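A few notes on buying a condo in Flumham, now that we've closed. Posting as I go through the folder.

Ask for the HOA documents before you make an offer. We waited until we were under contract and had to read 46 pages in one evening.

Dues at the Norard building are $504 a month. That covers water, trash and the roof. It does not cover windows, and our agent had told us it did.

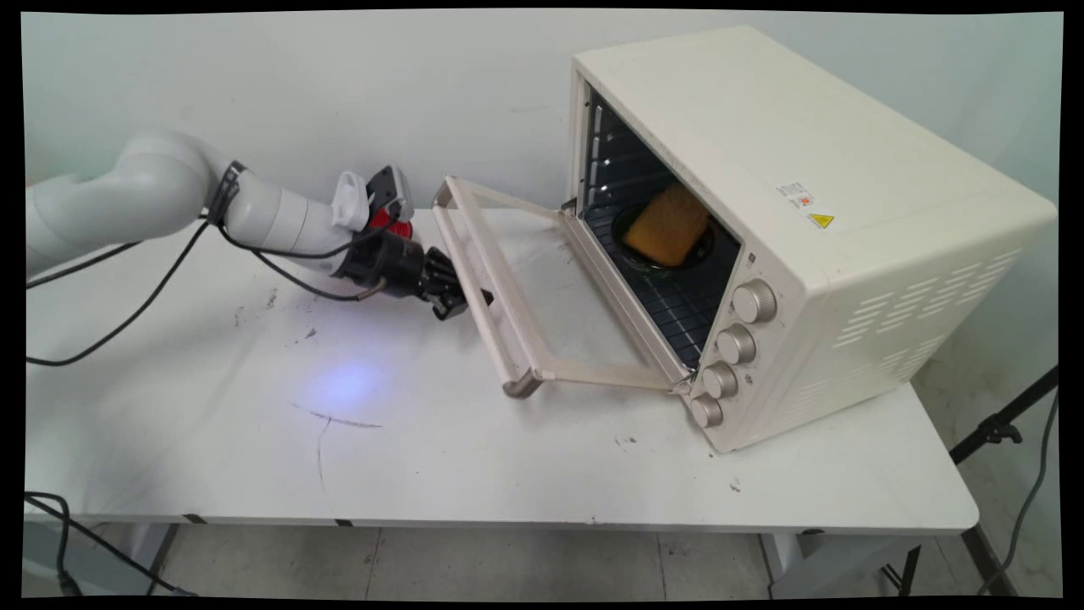

The listing said 1056 square feet. The appraiser came up with a smaller number because the listing counted the balcony. The price didn't change, but I'd measure any place you're serious about.

We got quotes from two lenders, Cilel and Tillman. Cilel had the lower rate. Tillman had lower fees and picked up the phone. We plan to move again in four or five years, so we went with Tillman.

Read the special assessment section in the meeting minutes. Ours had one coming up for the elevator — $2929 per unit, due in April. The seller agreed to pay it at closing, and we got that in writing.

Parking was a separate deed. Check that the space number on the deed matches the one painted on the ground. Ours didn't, and fixing it pushed closing back nine days.

Someone asked about the inspection. Yes, get one, even for a condo. Ours found a slow leak under the kitchen sink and a dead outlet in the hall. The seller fixed the leak. I still have to call someone for the outlet.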